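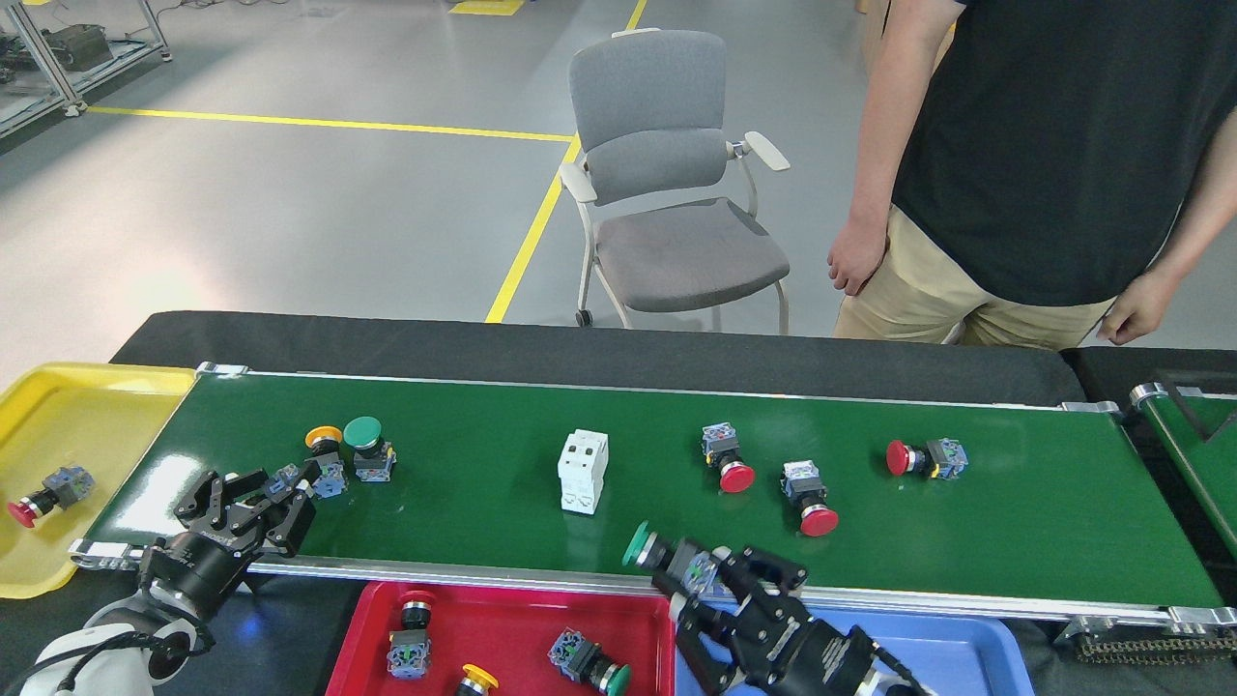
Push buttons on the belt, trays along the near side, and the right gripper with a green one.

Tips for sorting small parts with a two-arm kit

I've had the Nallotier sorting kit on rental for 6 weeks now, and my notebook is full of scribbles that ought to live somewhere other people can use them. The kit is two arms with two-finger grippers, the Cirnia software that runs them, and a stack of plastic trays. You supply the belt and the parts. I love this thing! Most of what follows would help with any sorting setup, though, even if you do it all by hand at the bench.

Trays

Put the trays right up against the belt on the side where the arms work. My first layout had them on a cart a good arm's length away and every pick took forever. Moving them in close cut 2 seconds off each part, and when you have a whole carton of switches to get through, that's your lunch break back.

Use trays in plain strong colors, and set the rule in Cirnia by tray and not by position. If somebody bumps a tray you only have to show it the new spot. Shallow trays are better than deep ones. The gripper fingers need room to open, and a tall side wall gets in the way of the knuckles (ask me how I found out).

Don't let them fill up. A tray that is heaped looks to the software like one lumpy object, and so do two parts lying tight against each other.

Feeding the belt

Scatter parts loosely in a single layer. A little overlap is fine – the arms can usually work out which cap goes with which body – but pour out a whole box and you'll be standing there untangling it yourself. Mushroom-head buttons like to roll onto their sides and point any which way. Let them. I wasted an entire afternoon standing every one upright before I tried a run without bothering, and the pick rate was the same.

Do throw in an odd part now and then, a circuit breaker or whatever you have in the drawer. It's a good check that your "leave it alone" rule still works after you change settings.

Run the belt slower than you think. The Rowlands belt I use has speed settings from 1 to 17, and I keep it at 6 for switches.

Gripping

Pick push buttons by the body when you can. Caps are smooth and rounded and they twist in the fingers. If the cap is the only thing within reach, turn the grip force down a notch and slow the lift.

Wipe the finger pads with a damp cloth every couple of hours. Cardboard dust is the culprit at my place, and it builds up faster than you'd believe.

Cables

Wrap the wrist cabling snugly but leave enough slack for a full turn. Before the first run of the day, send the wrist all the way around both directions and watch the loops. Hook-and-loop ties are nicer than zip ties here, you'll be redoing it.

Lighting and background

A dull green belt and a black cloth on the table behind it have worked beautifully for me. Shiny rails can throw glare, so move the lamp before you start fiddling with camera settings.

What I'd change about the kit

The manual is thin. Setup took me 15 minutes for the arms and the rest of the day for the software, mostly hunting for the tray menu (it's under Zones). I'd also like spare finger pads in the box. Tisau makes a set that fits, a bit softer than the originals, and I've come to prefer them on small caps.

Next up is terminal blocks – I'll add a section once I have the grip settings sorted out.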